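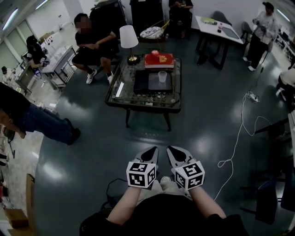
Too slow by half, was the verdict on the phone from Vilbridge this morning, and would I please stop calling the lantern sequence the heart of the film when it's the bit where everyone goes off to make tea. Fair enough! I still think they're wrong, but I ran reel two again after lunch with that in my head and I did look at my watch once.

March 11, 2024

Anyway, the transfer. Shokri is a 1971 television ghost play, 559 metres of 16mm (I measured it twice, the label on the can says something else) and the second half has gone properly magenta. Cleaned it by hand, then put it through the Lalen scanner at the slow speed. Two splices opened up, both in the marsh walk, both old tape jobs with glue all over the place. Remade them and lost two frames, which I've written on the leader so don't go hunting for them.

Sound is worse than I hoped. There's a hum under the vicar's long speech and I took a notch out at 300 Hz, which helped the hum and made him sound like he's talking into a biscuit tin. Put it back. I'd sooner have the hum, it suits him.

What I'd forgotten is how little you see of the thing in the reeds. A bit of sheet, a wrong sort of movement, then back to the chap eating his egg. I jumped anyway, alone, at half past three with the lights on. The Rukel remake shows you the lot in the first ten minutes and I couldn't tell you now what it looked like.

Colour pass next. I want the marsh grey again, but the only reference is a faded print from the September screening and I don't trust it, so I'll match to the skin tones and see where the sky ends up. Vilbridge want a viewing copy with the lantern sequence left whole (yes, even so). Still need a new core for reel one, and the splicer wants a blade.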